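Progress report to the Barreto fund
Second period, hand-held gripper upkeep
Prepared by Leonilde Frade, 2018-11-14

The short version: the grippers are in better shape than they were in January, and I am less sure than I was then that we know why. The last report said the new maintenance routine had "resolved" the pad problem. I would not use that word now and I would ask that it not be repeated in the fund's own summary.

What was promised. Under the agreement we were to set up the Tretano hand-held units for use in ordinary homes, write down how they are looked after, and bring the number of sessions lost to hardware down. The first part is done. The second is mostly done. The third depends on how you count, and I will come to that.

Sessions. We logged 3,364 sessions in the period. Of these, 310 were stopped or thrown out for a hardware reason. The old log put "gripper" against almost any bad session, including ones where the operator simply dropped something, so a comparison with the first period flatters us. I have left the comparison out. Illier, who supply our pads and pins, quote a pad life of 1,000 sessions. We have not seen it. Our pads are changed when the texture on the face has gone smooth at the tip, and that comes well before the quoted figure on units that handle a lot of cardboard.

Pads. The blue pads are held to a black backing, and the weak point is the bond between the two and not the pad surface. When a corner lifts, thin packets start to slide out sideways and the operator squeezes harder, which lifts the corner further. Operators now run a thumbnail along all four edges of each pad before they start. A lifted corner means the pad is replaced on the spot. Gluing it back is no longer allowed. We tried it on several units and the glue left a ridge that marked soft packaging.

Pivots and linkage. Play at the pivot pins was our second cause of lost sessions. The routine is to close the fingers, hold the body still, and try to move each tip up and down by hand. If one side gives more than the other, the pin on that side is checked first. I was told early on that a drop of oil would cure most of it. It quieted the joint and did nothing for the play, and in homes with carpets and fluffy clothing the oil collected lint. We have gone back to dry joints, wiped with a lint-free cloth. 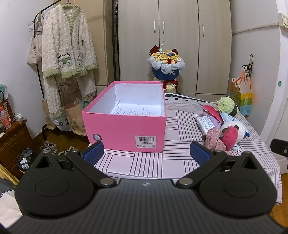 Most of our wear comes from homes, and the routine was written on a bench. I pointed this out at the start and it has been borne out. On a bench the units see blocks and plastic cups. In a home they see fabric, wrapping, small soft things and boxes with thin rims, often in the same ten minutes. Fibers get into the finger joints. The checklist now has a line for clearing them out with a dry brush at the end of each session, fingers open and then fingers closed.

Alignment. We asked Mulen for a fixture to set the two fingers level with each other. The first one they sent held the body by its ribbed section, which let it rock slightly, so two people could set the same unit and get different results. The second clamps lower down and is better. I have had 13 units set on it and rechecked by someone else. Two came back different. Mulen consider that acceptable. I don't, and until it is explained I would not sign off the fixture as finished.

Spares and cost. Pads are the only part we are using faster than planned. Pins are well under plan, though part of that is the oiling episode, when worn pins were left in longer than they should have been. Expect that line to rise. I am not asking for more money this period, only for leave to move what is left under "tools" over to "pads."

What I can't tell you yet. Whether the thumbnail check reduces lost sessions, or only moves the loss to the start of the day where it is logged as setup time. Setup time was not recorded before this period. It is now, on the same sheet.

Next period
Record the date a pad is fitted on the unit itself, in paint pen.
Recheck every unit on the second fixture with two people.
Settle the pad life question with Illier, using our own sheets.
Finish the repair notes for the linkage, which are still in draft and missing the reassembly order.

The draft notes and session sheets can be sent on request.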